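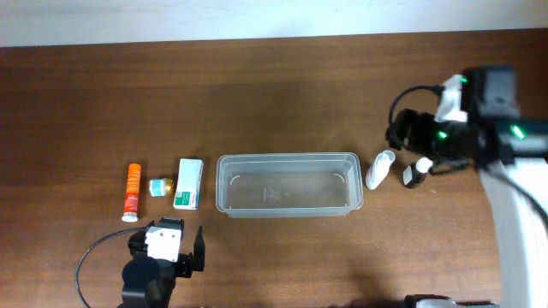
Kann ein Roboter heute schon die Hausapotheke aufräumen?
Einzelne Handgriffe schafft er unter guten Bedingungen, die ganze Arbeit noch nicht. Wer im Haushalt oder in der Werkstatt Zeit sparen will, kommt mit einer vorbereiteten Kiste und einem festen Termin im Jahr weiter.

Stand: 17. November 2023

Auf dem Tisch liegt alles, woran sich die Frage gut durchgehen lässt: eine orange Röhre, ein Glasfläschchen mit goldfarbenem Metalldeckel, eine kleine Pappschachtel, eine durchsichtige Kunststoffschale, eine weiße Plastikflasche und ein dunkelbraunes Fläschchen mit weißem Deckel. Für einen Menschen ist das eine Sache von Minuten. Für zwei Greifer sind es sechs verschiedene Aufgaben.

Was Maschinen leichtfällt

Schachteln. Gerade Kanten, steife Wände, wenig Gewicht. Steht eine Schachtel frei, kann ein Zweifingergreifer sie von den Seiten fassen und in ein Fach stellen. In der Werkstatt gilt das genauso für Schraubenpackungen und Dübelkartons.

Stehende Röhren. Der Durchmesser ist über die ganze Länge gleich, es kommt also nicht genau auf die Höhe des Griffs an. Zu viel Druck verbeult dünne Röhren allerdings.

Was noch schwierig ist

Liegende Flaschen. Sie rollen weg, sobald ein Finger sie seitlich anstößt. Thulani Pretorius hat im August in der Werkstatt in Sasthorpe 30 Durchgänge mit liegenden Kunststoffflaschen gemacht. In 10 davon musste er die Flasche von Hand zurücklegen.

Glas und alles Durchsichtige. Kameras sehen bei klarem Kunststoff oft den Untergrund statt der Schale. Abhilfe: ein mattes, einfarbiges Tuch unterlegen oder den Rand mit Malerkrepp bekleben. Das hilft übrigens auch Leuten, die ihre Brille gerade nicht finden.

Verfallsdaten. Sie stehen klein geprägt an der Falz oder am Boden. Der Arm muss die Packung drehen, ins Licht halten und eventuell noch einmal drehen. Bis das im Alltag verlässlich läuft, liest man besser selbst.

Kindersichere Verschlüsse. Drücken und gleichzeitig drehen verlangt zwei Hände, die sich abstimmen. Davon würde ich zu Hause vorerst die Finger lassen, auch die mechanischen.

So geht es von Hand

1. Alles herausnehmen und in einer Reihe auf den Tisch legen, mit etwas Abstand. Haufen kosten Zeit, egal wer sortiert.
2. Daten prüfen. Angebrochene Tropfen und Säfte haben nach dem Öffnen eine kürzere Frist, sie steht im Beipackzettel.
3. Öffnungsdatum mit wasserfestem Stift auf die Packung schreiben.
4. Glasfläschchen aufrecht in eine flache Schale mit Rand stellen. Dann kippt beim Aufziehen der Schublade nichts um.
5. Schachtel und Beipackzettel behalten, solange das Mittel da ist.
6. Abgelaufenes nicht in den Ausguss und nicht in die Toilette. Je nach Gemeinde gehört es in den Restmüll oder zur Schadstoffstelle. Viele Apotheken geben Auskunft.
7. Trocken, kühl und abschließbar lagern. Das Bad ist dafür ein schlechter Ort.

Wer trotzdem mit einem Arm üben will

Sizwe Matlala betreut bei Shezi die Kleinteilausgabe und rät, mit leeren Packungen anzufangen. Seine Vorgaben: fester Tisch, gleichmäßiges Licht, immer dieselben Startplätze. Im Protokoll von Shezi stehen inzwischen 3.262 Griffe, und die meisten Fehler gehen auf Kabel zurück, die an einer Tischkante hängen blieben. Also Kabel mit genug Spiel verlegen und den Bewegungsbereich einmal langsam abfahren, bevor Ware auf dem Tisch liegt.

Für die Ablage eignen sich Kästen mit hohem Rand, etwa die grauen von Burko. Die niedrigen von Batska rutschen auf glattem Holz – ein Streifen Antirutschmatte darunter reicht. Der Kasten sollte mindestens 5 Zentimeter breiter sein als das größte Teil samt geöffnetem Greifer, sonst stößt der Finger beim Loslassen an die Wand.

Echte Medikamente bleiben bei solchen Versuchen im Schrank.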